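# About Gundovley

Gundovley packs learning kits for preschools and toy shops: foam letters, play dishes, counting sets. We started with one packing line and 19 people. Now there are 40 of us, and the day shift sends out 878 kits.

Until last September all sorting was done by hand. Letters came in mixed and somebody stood at a table picking them apart, often for a full shift. Sore wrists were common and people asked to be moved off the job.

Two-armed stations are now taking over part of that work. Each one is set up at an ordinary table with letters and plates, and a person stays close by while the arms are being taught a new kit.

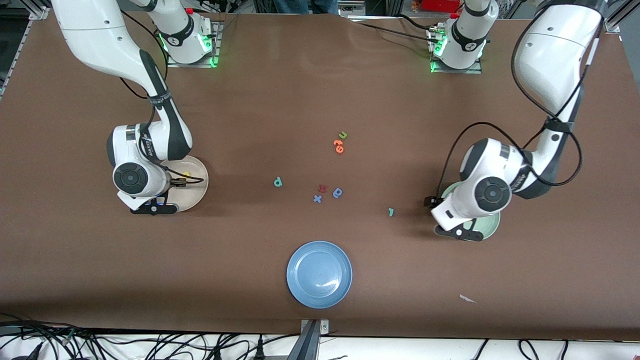 No jobs were cut when the stations came in. Four sorters trained as station operators and got a higher pay grade. The others went to final check and repairs, which had always been short of hands. Hand sorting hasn't gone away - small orders under 100 kits are still done that way, and so is everything for the Bamby range.

Some things got harder. Operators spend more time on screens, and the first weeks were slow. Tadeusz Cieślak runs operator training and keeps a place open on Saturday mornings for anyone on the floor who wants to try a station before applying.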